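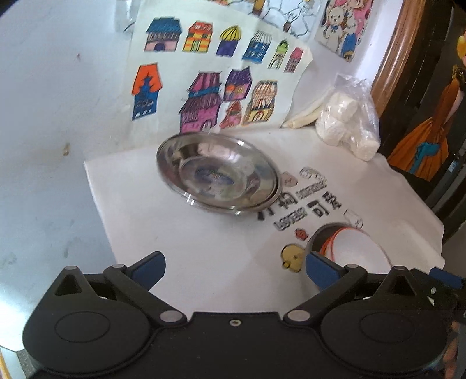
Figure 1. Table surface, Kulkarni Room.

Noise at Mealtimes in a Shared Dining Room
Geetha Raju and Mulugeta Birhane
Supervisor: Padmavathi Nadar
Plimcombe College, Building Services project module
Submitted Monday, December 16, 2024

1. Background

The Kulkarni Room is a single-storey dining room with plastered walls, a hard floor and a flat ceiling. Users have complained for several years that conversation becomes difficult once the room is more than half full. Staff at the serving hatch report that they have to ask people to repeat their orders.

A room of this kind is loud for two separate reasons. The first is the sound made in it: voices, cutlery, chair legs and crockery being stacked. The second is the time that sound takes to die away. Hard surfaces absorb very little, so each noise is still present when the next one arrives. People then raise their voices to be heard over the total, which raises the total again. This is usually called the Lombard effect and is well covered in the course notes.

The aim of the project was to find out which low-cost changes would make speech easier to follow, without building work and without closing the room.

2. Method

We tested three treatments against the untreated room. Treatment A was a cloth cover on every table. Treatment B was felt pads on every chair leg. Treatment C was a set of absorbent panels lent to the college by Skarnska, stood against the long wall opposite the windows. Each panel was 600 mm wide.

Each condition was tested in two ways. In the empty room we recorded the decay of a burst of noise from a loudspeaker placed at the hatch end. At lunch we logged the sound level continuously with a meter on a tripod near the middle of the room, set to A-weighting and slow response. The meter was checked against the department's calibrator at the start and end of every session.

Lakshmi Thevar kept a written log of events during the lunches so that peaks in the trace could be matched to a cause. The log used short codes: C for chair, P for plates, V for raised voice, D for door. Events that could not be identified were left blank and excluded from the comparison.

Diners were also asked to fill in a slip with one question: how easy was it to hear the person opposite you? Slips from people who had eaten alone were set aside.

3. Results

3.1 Empty room

Panels gave the only clear shortening of the decay. The effect was largest in the middle and upper frequency bands, where the consonants that make speech intelligible are found. At low frequencies there was hardly any change, as expected for a thin absorber placed close to a wall. Table covers gave a slight shortening at high frequencies only. Felt pads gave none, and none was expected, as they add almost no absorbing area.

3.2 Occupied room

The lunch traces were less tidy. Attendance varied from day to day, and a fuller room has more absorption (people and their coats) as well as more talking. We therefore compared only those parts of the traces where the room was judged to be about equally busy from the till record.

Felt pads removed most of the sharp peaks coded C. The average level between peaks did not move. Table covers reduced the peaks coded P, particularly the contact noise of bowls and cutlery being put down.

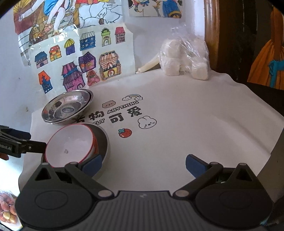
The reduction depended on how the cover was fitted. A cover laid directly on the bare top and pulled flat gave less benefit than the same cover over a thin underlay, although the difference was small enough that we would want to repeat it before relying on it. Covers that had been folded back at one end during cleaning, and not straightened, behaved at that end like an uncovered table.

With the panels in place the average level fell as well as the peaks. Part of this fall is probably due to diners speaking more quietly in response to the drier room, but the present data cannot separate the two contributions.

3.3 Slips

Responses were better with the panels than with either of the other treatments. Table covers and felt pads were close together. Several diners wrote comments about the hatch, which was outside our scope. The shutter rattles when the extractor is running and accounts for many of the blank entries in the log.

4. Sources of error

The meter position was fixed by the need to keep the gangway clear, and it was nearer to some tables than to others. One session in the covered condition was lost when the logger battery failed. Rain on the rooflight affected part of one untreated session and that part was removed. The diners knew that a test was under way, and this may have altered both their behaviour and their answers.

5. Recommendations

Felt pads should be fitted to all chairs now and checked each March, when the chairs are brought in for repair. Covers with an underlay are worth keeping if laundering can be paid for from the existing budget. Fixed panels should be priced for the long wall and, if funds allow, for the ceiling above the hatch. The shutter should be reported to the estates office as a separate fault.

Meter traces and the event log are held by Annapurna Pisharody in the department office.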